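Trunetar Automation Lab
Handout 4: Looking after the gripper on the Mutholm cell

Read this before your first bench session. The Mutholm cell is the small arm by the window wall, with the two-finger gripper and the wrist camera. It is shared between all lab groups, so each group checks it at the start and leaves it ready for the next.

Before you touch the fingers

Put the controller in hold and press the stop button on the pendant. The gripper keeps its last force command after a hold, so pressing stop matters even when the arm is standing still. Wait for the amber light, then open the fingers from the manual page. If they do not open, leave them alone and call the lab instructor.

Pads

The pads have a fine crosshatch that does most of the gripping. Dust and skin oil fill the grooves and the grip gets worse slowly, so you may blame your program first. Wipe each pad with a lint-free cloth and a little isopropyl alcohol, along the finger and then across it. Do not scrape with a blade. Look at the pads from the side under the bench lamp. If the pattern has gone smooth near the tip, change both pads – never one alone, as the worn one will let the part turn.

Pad changes are due after 200 hours of running in any case. Write the hours on the Wada sheet taped inside the cabinet door.

Finger alignment

Close the fingers at low speed with nothing between them. The tips should meet along their full width. If light shows at one corner, loosen the two screws at the base of that finger, close again at low force, and tighten the screws a little at a time, switching between them. Repeat the check from fully open.

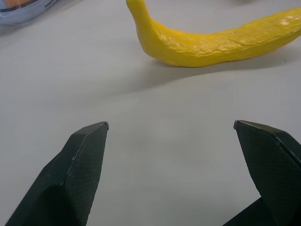

A common mistake is to check the alignment only in the closed position. With the fingers open wide, compare how far each tip sits from the center line in the camera view. A small difference is normal. A large one usually means a finger was refitted one notch out on the rack, and it has to come off again.

Wrist camera

Clean the lens cover with the dry cloth only. The camera is used at short range, and a smear that looks harmless will soften the edges of a part and its shadow together. After cleaning, run routine 324 from the service menu. It takes some 30 seconds and reports an offset in pixels. Anything up to 9 can be accepted. Above that, check that the bracket is seated and run it again.

Trial picks

Use the test objects from the Javora box. Start with an object of uneven shape, as a plain block will hide a tilt in the fingers. Approach from above, stop short, and look at the live view before you close. Lift slowly. If the object swings, your grip point is off its center of mass. If it slides, go back to the section on pads.

Leaving the cell

Fingers open, arm in the park position, pendant on its hook. Cloths go in the closed bin. Sign the Wada sheet and note anything you adjusted, including changes you later reversed.

Bring your completed check sheet to the next session. We will start with gripping force.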